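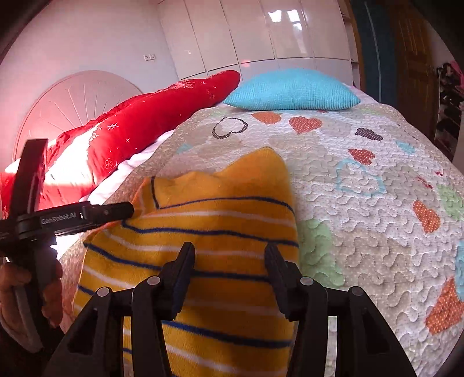
1/ Since August I am responsible for the equipment budget in our small group at Todorova. We teach robots to handle cloth: clothes, blankets, bed linen. I promised some of you to share how I plan the money for hand-held grippers, so I write it down in a short thread.

2/ My first mistake was to budget per gripper. One person works with two of them, left and right, so the unit in my spreadsheet is now the pair. It sounds obvious. My first version was wrong by half and it went to the finance office like this.

3/ We asked for two quotes. Amitz: 1,139 euros per pair. Avex was cheaper on the first page, but the charger, the case and the spare fingers were all separate lines. When I added everything, the difference was 100 euros per pair. Please read to the last page before you compare.

4/ We will take 3 pairs. Two are for daily work and one stays in the cupboard. I had to defend this third pair. My argument: when a pair goes for repair, the person who records must still be paid.

5/ Spare parts. I put 600 euros for the first year, for fingers, screws and straps. Maybe it is too much. If the money is left, I will move it to storage disks, where I am sure it is too little.

6/ Cloth costs almost nothing compared with the rest, but do write it in the budget. Fleece, cotton, something shiny, something with stripes, a thick quilt. Without a line for this, people buy it from their own pocket and then forget to ask for the money.

7/ Working in real homes is cheaper for us than renting a studio, but you need a line for travel and for a small payment to the household. Also insurance. Our insurer wanted a list of serial numbers, and this took me longer than the whole order form.

8/ For the data checking we use Peltex, paid by the month. I would not sign for a year at the start. The first month we recorded much less than planned, so a yearly price would have been a loss.

9/ Still open for me: do you write off such tools in two years or three? Our accountant prefers three. I doubt that the joints will agree with her. If you have used yours for longer, please write to me.

2023-09-17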